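Settling into the new room

26 Mar 2018

We moved out of the Murkby office last week and into a smaller room in Iltenham. The old place was 2,000 square feet and we paid for a lot of floor we never walked on. The new one is 313 square feet. I measured it twice before ordering any furniture.

The first job was shelving. I went with white, mostly because the walls are dull and the Zultley catalog had white in stock. Delivery took 10 days.

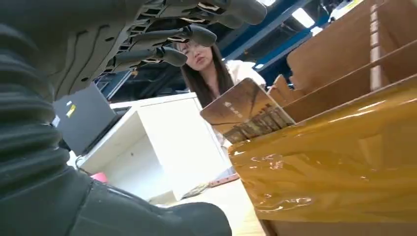 Laptops went in next, then everything that lives near them: chargers, spare cables, the label printer. I put stickers on the things people tend to walk off with. The printer still needs a longer cord – the outlet is behind the door.

The carpet came with the room. It's gray with a low pile, and I would have picked something darker for the entrance. I got a quote from Mekonnen to replace it and the total was $1,317, so it stays for now. 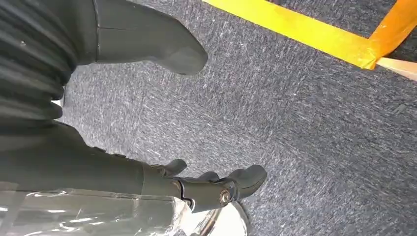

Plastic wrap is the other thing I keep dealing with. Every part seems to come in its own sheet, and the bin here is half the size of our old one. I've started folding the big pieces flat and saving them for the next move. The blinds are still on order.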